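Cevo通报双臂工作站停机一事:机械臂与自己较劲,工作站停用

5月,Cevo 位于 Brandby 的测试间发生一起设备故障:Zustell 双臂工作站在摆放数字木块时,左右两臂同时认定同一块木块归自己负责,随后谁也不肯让步。僵持持续了90秒,直到值班人员按下急停按钮。无人受伤,木块亦安好。

公司在此更正内部初步通报中“两臂进行了深入协作”的说法。

经查,故障源于一次例行软件更新。更新后,左臂的时钟比右臂慢了15毫秒,负责划分工作区域的程序据此得出结论:两臂从未同时出现在同一个地方。从程序的角度看,这一结论无懈可击。力矩保护本应在夹爪受阻时立即切断动力,但其阈值在上一轮调试中被调高,事后忘了调回。日志共记录警告123条,全部发送至一个已停用的邮箱。

Cevo 已暂停该型号全部工作站的双臂同步功能,并委托 Retamal 对安全回路进行独立检查。恢复测试期间,夹爪速度限制为正常值的30%,操作员须全程守在急停按钮旁,不得兼顾午餐。

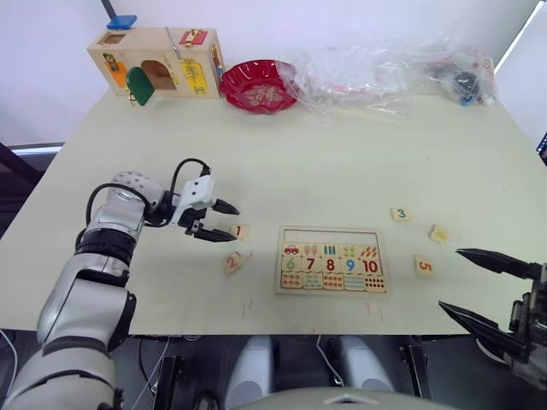
恢复测试仍沿用原来的数字木块任务。工程团队曾提议换一项更体面的任务,未获采纳,理由是先把一到五摆好再说。

已安装本次更新的客户请于周二前退回上一版本,并核对力矩阈值。无法自行操作的,可联系 Cevo 客户支持部门安排上门处理。警告邮件现已改发至有人查看的邮箱。

Retamal 的检查报告完成后,Cevo 将公布全文,包括对本公司不太客气的部分。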